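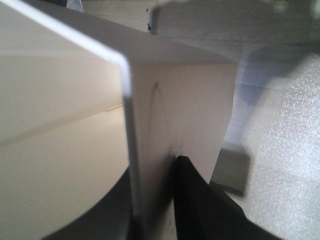
Reshma Mofokeng told us after the spring round that the diary asked how many hours she slept but never asked what woke her up, and that the second question was the one she could have answered. Several other people said much the same in their exit forms. The diary has been rewritten, and we are now looking for adults to keep it for eight weeks.

The study is called Skedance. It is run from the Brovero office in Istard and it is about broken sleep at home: what wakes people, how long they stay awake, what they do while they are awake, and whether any of it changes from week to week. It is a diary study. There is no lab visit, no medicine, nothing to wear, and no blood or saliva sample.

In the spring round 206 people finished. We would like more than that this time, mainly so we can look at shift workers and parents of young children as separate groups. There were too few of either in the spring to say anything useful about them.

Who can take part

You can take part if you are 18 or older, live within the Istard mail area, and expect to sleep at the same address for most of the study. A weekend away is fine. You mark those nights as "away" in the diary and pick up again when you are back.

You do not need to be a bad sleeper. This comes up a lot on the phone. If you sleep straight through every night, your diary is as useful to us as anyone else's, and it takes less time to fill in.

We cannot take you this time if any of these apply:

You are being treated by a sleep clinic now, or are on a waiting list for one.
You are taking part in another sleep study.
You plan to move during September or October.
Someone else at your address has already signed up. One adult per household, please.

People who work nights are welcome. The diary has a separate set of pages for day sleep, and you can switch between the two sets as your schedule changes. If your shifts rotate, tell us when you sign up and we will send extra pages of both kinds.

People with babies and toddlers are also welcome. In the spring version every waking had to be written on its own line, and parents ran out of lines. The new pages let you group wakings together if they had the same cause.

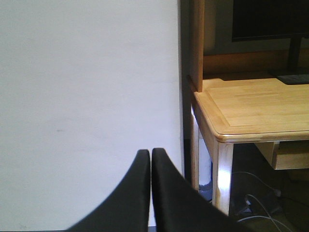

What you would be doing

Each morning, or whenever you get up, you fill in one page. Most people will need a few minutes for it. The page asks what time you turned the light off, when you think you fell asleep, whether you woke up, what woke you if you know, and what you did next. "Don't know" is an allowed answer for every question on the page. We would much prefer that to a guess.

There is a space at the bottom for anything you want to add. You can leave it blank. In the spring some people wrote a word or two about the weather or a neighbor's dog, and one person filled the space every day and then carried on over the back. Both are fine with us.

Once a week there is a longer page. It asks about the room you sleep in: whether the window was open, whether the curtains or blinds were closed, whether you changed the bedding, whether anyone or any animal shared the bed, and whether you moved furniture. Last time we asked about the room only once, at the start, and had no way to tell when something had changed. One diary improved a great deal in the middle of the round and we found out months later, by chance, that the bed had been moved to a different wall.

Please do not change anything in your bedroom for the sake of the study. If you were already planning to buy a mattress, buy it, and write it on the weekly page.

You can keep the diary on paper or online. The questions are the same. If you start on paper, please stay on paper. We ask people who choose the online diary to fill it in after getting up, and not in the middle of the night with a bright screen. If you wake up and want to note the time, keep a scrap of paper next to the bed and copy it over in the morning.

You do not have to look at the clock during the night. Some people find that clock-watching makes it harder to get back to sleep. If you are one of them, turn the clock around and write "short" or "long" in the box in place of a time. We have a way of scoring those.

There are also two phone calls. The first is in the opening week, to check that the pages make sense to you. The second is after you finish. Neither one is a test, and you will not be scolded for missed days. If you miss a day, leave the page blank and go on to the next. Please do not fill in old pages from memory.

Payment

Each person who completes the study is paid $442. You are counted as having completed it if you return the diary with no more than eight blank daily pages and take both phone calls. Away nights do not count as blank.

If you stop early you are paid for the weeks you finished. You do not have to give a reason for stopping. A short call or an email saying "please take me off" is enough.

Payment is by check or bank transfer, sent after the second call. In the spring a number of checks went out late, which was our fault. The forms now go straight to the Brovero payroll desk without waiting for the diaries to be read first. If yours has not arrived a month after your second call, phone us.

The money counts as income. We cannot give tax advice, and if you receive benefits that depend on your income you should check with the benefits office before you sign up. A few people had to drop out over this last time after they had already started, and we would have liked to warn them sooner.

Your information

Your name and address are kept in one file and your diary in another, with a number linking the two. The people who read the diaries see the number only. The linking list is destroyed once all payments have cleared.

We ask you not to put other people's full names in the diary. "My son" or "the man upstairs" is plenty. If a name does get in, we black it out before the page is copied.

We will not use anything you write word for word in a report unless you have checked the box that says we may. You can check it, leave it, or change your mind later by contacting us at any point before the report is finished.

We do not share diaries with employers, landlords, or insurance companies. One of the local landlords did ask us in the spring, after hearing that a tenant had written about noise from the boiler. The answer was no.

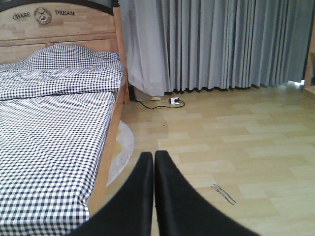
Questions people have asked

Can my partner and I both do it? Only one of you can be enrolled. The weekly page has a question about whether the other person in the bed slept well, and you are free to ask them before you answer it.

Will you tell me how to sleep better? No. We are not a clinic and the people who make the phone calls are not trained to give medical advice. If something in your diary worries you, or you are very tired during the day, talk to your doctor. You may keep a copy of your diary and take it along.

Do I get to see the results? Everyone who takes part is sent a short written summary. The spring summary can be picked up at the office now if you want to see what one looks like. It covers light, noise, temperature, and bathroom trips. It says very little about dreams, which disappointed some readers. The new diary does ask if you woke from a dream, with a yes or no box, and that is as far as we go.

What if I nap? Write it down. There is a line for naps on every daily page. Falling asleep in front of the television counts as a nap, even if you would not call it one.

I sleep on a couch, in a recliner, or in my kid's room half the time. Can I still take part? Yes. Write where you slept on the line at the top of the page. If you started in one place and ended in another, write both, in order.

Do I have to write in English? The printed pages are in English. You may answer in another language if you let us know which one when you sign up, and we will tell you if we have a reader for it.

Can I start late? The round begins in September and we can take late starters for the first week only. After that we would run into the clock change, and a changed clock makes a mess of the bedtimes.

How to sign up

Come by the Brovero office on Makhubela Street in Istard during opening hours, or phone or email and ask for a Skedance sign-up form. The form is a single sheet, printed on both sides. It asks for your name, address, phone number, age group, usual working hours, and who else lives at your address. Please fill in both sides – about a third of the spring forms came back with the second side empty and we had to call everyone.

When we have your form we will phone you for a short talk to go over the rules above. If you can take part, you will get a consent form by mail with a return envelope. Read it before signing, and call if any of it is unclear. Diaries go out in the last days of August to everyone whose signed consent form has reached us.

Signing up does not oblige you to go on with it. If we get more people than we can take, shift workers and parents of children under five will be placed first, then everyone else in the order the forms came in. We will write to you either way.

If you took part in the spring you may take part again. Mark the box on the form so we can keep your two diaries together. Please do not use leftover spring pages, as the questions have changed.

Notice posted 2019-07-05

Contact Brovero Istard | Copyright Brovero, all rights reserved | Back to top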